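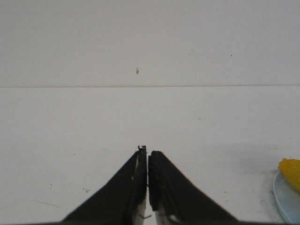 **Posted by r_hennessy** | Thursday, March 14, 2024 | Cell Integration > Small Parts & Kitting

**Thread: Two-finger cell on plated goods, what happened to the bench jobs**

Writing this up for anyone quoting similar work. Site is the Dundine packing room, toy food line. The station takes one item off a plate and places it in a tray pocket. Two-finger parallel gripper, wrist camera, white bench, light blue plate. The integrator was Cladar. I do controls on site and did not choose the equipment.

Before October the station was a manual bench with five packers on rotation. Now there is one operator per shift on the cell, and the other positions moved to inspection and carton close. No layoffs. Hourly grade stayed the same, which I will come back to if people want it.

Points so far:

- Cycle time is slower than a practiced packer and steadier over a full shift.
- Most stops are grasp faults on tapered items. The straight-sided ones are fine.
- The operator spends more time clearing faults and confirming picks than anyone estimated in the quote.
- Training was 2 days. It should have been a week.

---

**gduggan_ctrl**

What is the close force, and are you running position or force mode? Tapered parts on flat pads will walk upward if you grip above the widest section.

Also check the pads. Textured rubber glazes over, and you lose friction long before it looks worn.

---

**r_hennessy**

Force mode, with a position window as the part-present check. The window is per item. The corn is the one I get asked about most, so a wrist camera view of it:

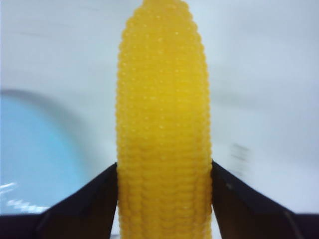
*Corn cob held upright, wrist camera view.*

Grip on the lower part is what we teach. The kernels give the pads an uneven contact line, so the closed width varies with rotation. We widened the window after roughly 100 logged picks and the false "no part" faults dropped off. The cost is that a marginal grip can now pass.

---

**gduggan_ctrl**

Then the window is doing two jobs. Split it. Use width for presence and a short lift-and-recheck for grip quality. It adds a fraction of a second.

---

**T.Bagheri**

I was on the manual bench and I run this cell now, second shift. Some corrections to the first post.

"Steadier over a full shift" is true for the robot. For the person it is less steady. On the bench I set my own pace and talked to the people next to me. On the cell I stand and wait, then fault 506 comes up and I have to be at the pendant right away or the upstream table backs up. I can't predict when that will be.

The positions moved to inspection are also not equal. Inspection is seated. Carton close is not, and two people with wrist trouble ended up there because the list was made by seniority.

---

**r_hennessy**

Accepted on the list. I did not know how it was drawn up. 506 is the width window fault, for those reading.

---

**quinlan_g**

I'm going to disagree with the tone here. We did the same conversion at Geraghty, and repetitive strain reports from the bench went down. Nobody asked for the manual station back. Waiting on a machine is an easier day than picking by hand for eight hours.

---

**T.Bagheri**

I didn't ask for it back either. I said the job changed and the quote didn't describe the new one. If the operator is responsible for recovery, then recovery is a skill, and it should be in the grade. At the moment I reteach the corn grip myself when the tray changes. That used to be a technician's task.

---

**quinlan_g**

Reteaching I would pay for. Clearing a fault I would not. It's one button in most cells.

---

**T.Bagheri**

It is one button if the part is still in the fingers. If it has dropped, I have to open the guard, find it, reset the plate, home the arm, and restart. There are nine steps on the card.

---

**peadar_ms**

Same argument at our site with a Daltex feeder. What settled it was data. We had operators log every intervention for two weeks with the step count and who did it. Management had been counting only stops over five minutes, so most of the work was missing from their report. The grade was revised for operators who reteach. It was not revised for anyone else, and that is still a sore point.

@r_hennessy, does your controller log who cleared the fault, or only that it was cleared?

---

**r_hennessy**

Only that it was cleared. There is a login on the pendant, but it stays on the shift account. I can add individual logins without touching the safety program.

I'll put in the lift-and-recheck at the same time and post fault counts from before and after.

---

**T.Bagheri**

If you add individual logins, please tell the shifts what the log is for before it goes live. Otherwise people will assume it is there to time them.

---

**r_hennessy**

Will do. I'll bring a draft of the notice to second shift for comments before the change goes in.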